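Dordale 12 portable solar panel: two months on a south-facing porch
By Freya Bainbridge, January 2026

I bought the Dordale 12 in November, the month when anyone with sense stops buying solar panels. It folds in three, weighs less than my cat, and came with a manual that uses the word "sunshine" the way other people use "please."

The idea was modest. I wanted to keep the Ilter battery pack topped up so that the lamp, the radio and my phone could live off the grid while the rest of the house went on paying for it. Setup took two cables and one argument with a kickstand. The kickstand won, and the panel now leans against a flowerpot.

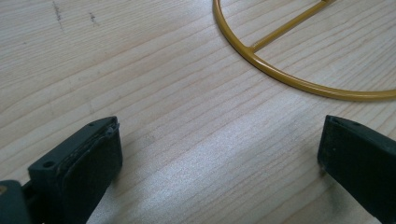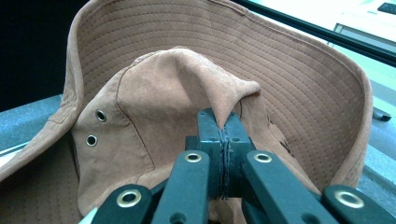 On a clear day the Ilter goes from empty to nearly full between breakfast and dusk, and I walk around feeling like a utility company. On a cloudy one it gains enough to run the radio through the weather report, which tells me it will be cloudy. Shade is the real trouble. A strip of it no wider than the brim of that tan hat, laid across one fold, and the charging light gives up completely. My old Virasier panel was heavier and uglier, but it would at least sulk along at half power.

The cable is 3 feet long. I'd like to meet whoever measured their porch and arrived at that. Dordale sells an extension for more than I paid for the flowerpot, so I got a Tuncer one, and it works fine.

Build quality is decent. The fabric hinges have been rained on plenty and show no fraying. The snaps are stiff in the cold, and you will do them with your teeth at least once.

The warranty is 90 days, so mine has a few weeks left to misbehave for free. Would I buy it again? In May, yes.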